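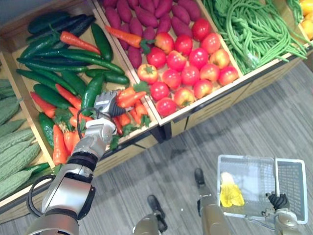
El robot de dos brazos, ante el expositor de hortalizas de la sala de ensayos de Proltinstead.

Vikik abre en Proltinstead un programa de demostraciones por control remoto para la preparación de pedidos de frutería

Proltinstead, 25/07/2024. – La empresa Vikik ha puesto en marcha en su centro de Proltinstead un programa destinado a enseñar a un robot de dos brazos las tareas propias de una sección de frutas y hortalizas. El proyecto, que se desarrolla en colaboración con la firma Perrin, se basa en la demostración directa: un operador dirige los brazos a distancia, toma un producto del expositor y lo deposita en una cesta de la compra, mientras el sistema registra los movimientos y las imágenes de las cámaras.

Según la información facilitada por la empresa, hasta la fecha se han registrado 478 demostraciones válidas. La primera fase se ha limitado a la recogida de piezas sueltas con uno de los brazos, en tanto que el otro sostiene la cesta. Los ensayos se realizan con hortalizas y frutas artificiales, entre ellas zanahorias, pepinos, tomates y judías verdes, dispuestas en compartimentos inclinados como los de un comercio.

El responsable técnico del programa, Régis Jacquet, ha señalado que la mezcla de productos dentro de un mismo compartimento responde a un criterio de trabajo. «Una zanahoria que descansa entre pepinos obliga al operador a elegir el ángulo de entrada, y esa elección es la que nos interesa conservar», ha manifestado. Jacquet ha añadido que las demostraciones con vacilaciones breves se mantienen en el archivo, mientras que se descartan aquellas en las que el producto cae fuera de la cesta.

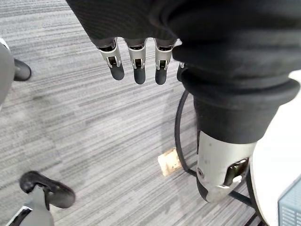 El equipo de operadores está formado por cuatro personas, que se relevan en turnos de dos horas. Antes de incorporarse a las sesiones, cada una de ellas completa un periodo de formación a cargo de Rangi Ormsby, coordinadora de operaciones, que comprende el manejo de los mandos, la parada de seguridad y el procedimiento de anotación. Al término de cada recogida, el operador indica el producto solicitado, el brazo empleado y el resultado.

Ormsby ha destacado que la principal dificultad para los nuevos operadores reside en el cierre de los dedos – una maniobra que en la mano propia se ejecuta sin atención y que a distancia requiere práctica. Por este motivo, las sesiones iniciales se dedican en exclusiva a aproximar la mano al producto, detenerla y retirarla, sin llegar a efectuar el agarre.

La participación de Perrin se centra en la revisión de los registros. Gaspard Masson, que dirige esta labor, ha informado de que 106 demostraciones adicionales se encuentran pendientes de examen por diferencias entre la anotación del operador y la secuencia grabada. Las que superen dicho examen pasarán a formar parte del conjunto de entrenamiento; las restantes se repetirán con la misma petición de producto y una colocación equivalente.
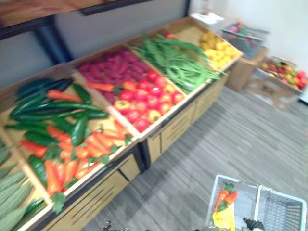

La segunda fase, cuyo inicio está previsto para octubre, incorporará peticiones compuestas de varios productos y el desplazamiento a lo largo del expositor. El operador deberá decidir el orden de recogida y acomodar cada pieza en la cesta sin retirar las anteriores. Vikik prevé asimismo comparar las demostraciones de operadores experimentados con las de personas recién formadas, a fin de determinar cuántas repeticiones necesita el robot en cada caso.

Los resultados de la primera fase se recogerán en un informe técnico que se remitirá a las entidades colaboradoras. Las empresas del sector de la distribución interesadas en asistir a una sesión de demostración pueden dirigir su solicitud a Lionel Langlois, del departamento de relaciones externas de Vikik, en la sede de Proltinstead.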